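Print this message | E-mail this message

Re: [hurkinero-dev] depth dropouts and grasp planner
From: Niall Guthrie
Date: 16 December 2024

Lindiwe Khumalo wrote:
> Are you still feeding the raw cloud to the planner? Ours
> puts phantom points inside anything see-through, and then
> the collision check refuses every approach.

Yep, raw cloud, and we get the same phantoms! The frosted bin is the worst of the lot. The depth node thinks the front wall is there one moment and gone the next, so the planner either aims straight through the plastic or gives up with "no valid approach" (my favorite message by now).

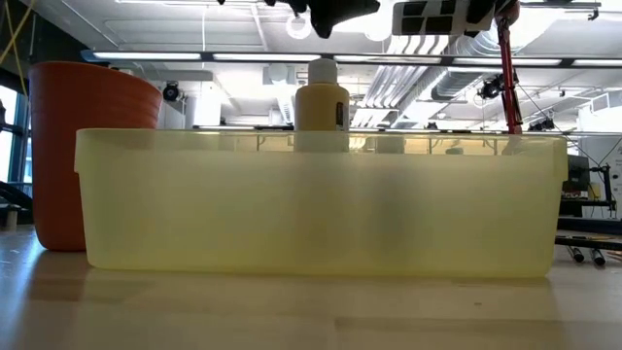

What I've got on my branch is pretty dumb. I fit a box to the rim, call everything under it solid, and only let the gripper come in from the top. With that on, 84 of 94 plans went through. With it off I was getting 78, so it's a start, but Wajid thinks the rim fit is too slow and he's probably right.

Could you try it with your Trisier config? Set rim_fit to true and leave the voxel size alone, the new default breaks the filter and I haven't fixed that yet.

Niall

Print | E-mail | Reply to list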